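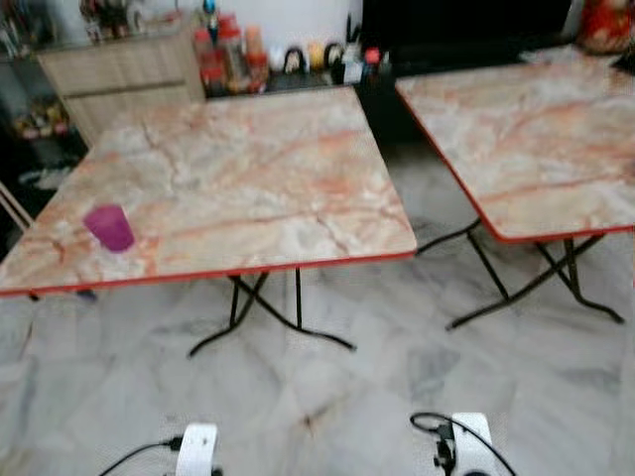 On Keeping a Household Inventory

September 2023

It has been my practice since May to maintain a written inventory of the contents of my home. Several readers of this page have written to request an account of the method, and the present entry is offered in response. It reflects my own circumstances and should not be taken as legal or insurance advice.

The undertaking began with a letter. My insurer, on renewal of the policy, asked that I confirm the value of my household goods. I had entered the same figure for many years without review. When I attempted to justify that figure, I found that I could account for the larger furniture and very little else. The kitchen alone occupied an entire evening, and I had to concede that I owned 4 colanders.

Scope

The first decision concerns what is to be recorded. I had intended to list every item in the house. This proved unworkable within a matter of days, and the rule now in force is that any single item with a replacement cost above 40 dollars receives its own line. Items below that amount are grouped by room and by kind, for example "bed linens, upstairs closet" or "hand tools, garage." Plates, cups and glasses are entered as a single group.

Folding furniture deserves separate mention. Card tables, folding chairs and cots spend most of the year out of sight and are easily omitted. They are also lent more often than other furniture, and a column showing the present location of each piece has been of real use to me. Two chairs that I had assumed lost were found by this means at the home of my cousin in Lerkeck, where they had been since a christening.

Form of the Record

I use a bound ledger with numbered pages. A spreadsheet would serve equally well, and I am aware that most people would prefer one. Each line carries the following entries:

Item and room
Year acquired, if known
Price paid, or a fair estimate
Condition
Receipt on file (yes or no)
Present location, if lent

Receipts are kept in envelopes, one for each room. Thermal paper fades, and receipts of that type are photocopied on the day they are received. The copy is stapled in front of the original. I regret that I did not adopt this measure sooner, as the receipt for my washing machine is now a blank strip.

Valuation

I sought guidance on this point from Boris Yordanov, a retired claims adjuster with whom I have corresponded for several years. His view is that owners tend to place too high a value on inherited pieces and too low a value on clothing. I tested the second part of that statement against my own closets and was obliged to agree. Winter coats, boots and one good suit came to 880 dollars, an amount I had previously left out altogether.

In the matter of inherited pieces I have been less obedient. My grandmother's sideboard, brought from Zidska, has a modest market value, and the ledger states that value plainly. I have added a second line beneath it giving the history of the piece as she told it to me. Mr. Yordanov considers this line to be of no use to an insurer. It remains in the ledger.

Review

The inventory is reviewed twice a year. A full review of the house takes me 20 hours, spread over two weeks, with the garage left for last. Items sold, given away or discarded are struck through with a ruled line and dated in the margin. They are not erased. The struck lines have settled more than one family disagreement, including a long-running one over a slide projector.

A duplicate is kept outside the house. Mine is held by my sister, who has been asked not to comment on its contents and has done so on two occasions.

Matters Outstanding

The attic has not been inventoried. Access is by ladder, and the work has been deferred until cooler weather. I have also reached no settled position on books. They fill three rooms, few of them would individually meet the threshold, and together they may well be the most costly thing I own. Correspondence from readers who have dealt with this question would be received with thanks.

Contact | Copyright 2023, all rights reserved | Back to top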